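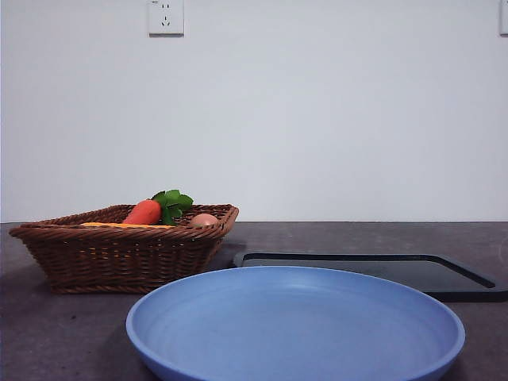

How I Record Practice Runs for a Pick-and-Place Robot

By Itziar Arroyo
December

So you want to teach an arm to move things from a basket to a plate, and you need examples for it to learn from. Great! I've now done this for two setups (Gamo first, then Wevitz), and my first 100 runs went straight in the trash, so let me save you some evenings.

Start with the counter. I keep mine to a plate, a tray and a basket, with toy food in the basket. A carrot and an egg make a nice pair — one is long with leafy bits on top, the other is smooth and rolls if you pinch it badly.

Next, lock the camera down. Tighten everything, then record a few seconds with nothing moving and save that clip. If somebody bumps the stand later (me, usually), you'll have something to compare against.

Now write one plain sentence per task, like "put the egg on the plate." Use the same words every time. I once switched between "plate" and "dish" halfway through a batch and had to relabel 167 runs by hand.

Then drive the arm through the task yourself, start to finish, at a steady pace. Don't stop to think in the middle! The model will happily learn your pauses. If you fumble and recover, keep the run and tag it as a recovery. If you drop the food on the floor, stop and start over.

Between runs, shift things a little. Turn the carrot, tuck the egg into a corner of the basket, slide the plate a couple of inches. I do small changes most of the time and a big shuffle after every ten runs.

I aim for 500 good runs before I train anything, but do try a small training pass at 100 — it'll show you quickly if your labels or camera settings are off. Watch the clips at double speed before you upload them, and back up the raw files first.

Related posts
Naming your run folders
Wrist camera or fixed camera?
Notes from the Orkedberg build
Fixing Begum gripper lag

Contact | © Itziar Arroyo | Back to top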